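酵素を乾かして運ぶ ブリルトビーの研究室が選んだ遠回り

生化学者ギセラ・オリバレスの研究対象は、タンパク質そのものより、タンパク質から水を抜いたときに残るものである。ブリルトビーにある彼女の研究室では、診断試薬に使う酵素を室温で保存する方法を調べている。扱う酵素は逆転写酵素を中心に3種類で、いずれも通常は冷凍で流通する。

酵素の多くは、水溶液中で折りたたまれた立体構造を保つことで活性を示す。単純に乾燥させると、表面を覆っていた水分子が失われ、構造の一部がほどける。再び水を加えても元の形に戻らない分子が出るため、活性は下がる。この問題への古典的な対処が糖の添加である。トレハロースなどの二糖は、乾燥の過程で水分子に代わってタンパク質表面と水素結合をつくり、同時に周囲をガラス状に固めて分子の動きを抑える。

オリバレスが学位論文で取り組んだのは、このガラス状態の寿命だった。糖のガラスは湿気を吸うとガラス転移温度が下がる。転移温度が保存温度を下回れば、固体に見えていたものは粘い液体に近づき、酵素は再び動き始める。「乾燥直後の活性だけを測っていた頃は、どの配合もよく見えました」と彼女は言う。差が出たのは保存試験に移してからだった。

配合の探索

現在の研究室で最初に行われたのは、添加剤の組み合わせの網羅的な比較である。糖、高分子、緩衝液の種類と濃度を変え、計1688通りの配合を小さなウェルの中で乾燥させた。一次選別の基準は、再溶解後の活性が乾燥前の74パーセント以上であること。この値に理論的な根拠はなく、試薬メーカーのハリデー社が自社の検査工程で許容できる下限として示した数字を、そのまま採用したものだという。

一次選別を通った配合は約800に上った。予想より多く、研究室の恒温槽には入りきらない。そこで高温側の加速試験を先に行い、失活の早いものを落とす手順に変えた。ただし、ガラス転移温度をまたぐ加速試験では劣化の機構そのものが変わるため、高温の結果を室温に外挿することはできない。転移温度を下回る条件と上回る条件を分けて解析し、前者だけを寿命の推定に用いている。
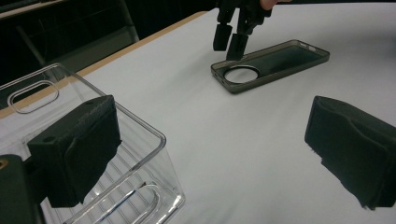 リン酸緩衝液という落とし穴

選別の過程で、それまで標準的に使われてきた配合の一部が想定外に早く失活した。原因として浮かんだのがリン酸緩衝液である。リン酸ナトリウムの溶液を凍らせると、塩の一方が先に結晶化し、残った液のpHが大きく下がることがある。凍結を経る乾燥法では、酵素がこの酸性の液にさらされる。現象自体は以前から知られていたが、研究室では過去の手順を引き継いだまま使い続けていた。

緩衝液をヒスチジン系に替えたところ、逆転写酵素では保存後の活性のばらつきが小さくなった。残る2種類の酵素では差が明瞭でなく、うち一つは金属イオンとの相互作用を疑って再試験している。オリバレスはこの部分の解釈に慎重で、論文の草稿でも図を補足資料に回した。

センドステッドでの試作

量産を想定した試作は、隣町センドステッドの施設で毎週水曜日に行われる。試作品には「Evel」という呼び名がついた。円盤状の乾燥試薬で、一回の検査に必要な量の酵素と添加剤を含む。課題は乾燥後の残留水分である。水分が多ければガラス転移温度が下がり、少なすぎると再溶解に時間がかかるうえ、酵素によっては活性が落ちる。棚の中央と端で乾燥の進み方が違うことも、規模を大きくして初めて数字に表れた。

包装の検討も並行して進む。アルミ積層袋は防湿性に優れるが、開封した後の保護にはならない。検査室によっては一袋を数日かけて使い切るため、乾燥剤の量と袋あたりの個数を合わせて決める必要がある。現場への聞き取りでは、防湿性能より袋の開けにくさについての意見が多かった。

4月には、室温で保管してきた第一群の測定が始まる。使う試験法は選別時と同じもので、装置の校正も当時の手順に合わせる。オリバレスは測定を自分では行わず、配合の内訳を知らない担当者に任せる予定だ。第一群にはリン酸系の配合も対照として残してある。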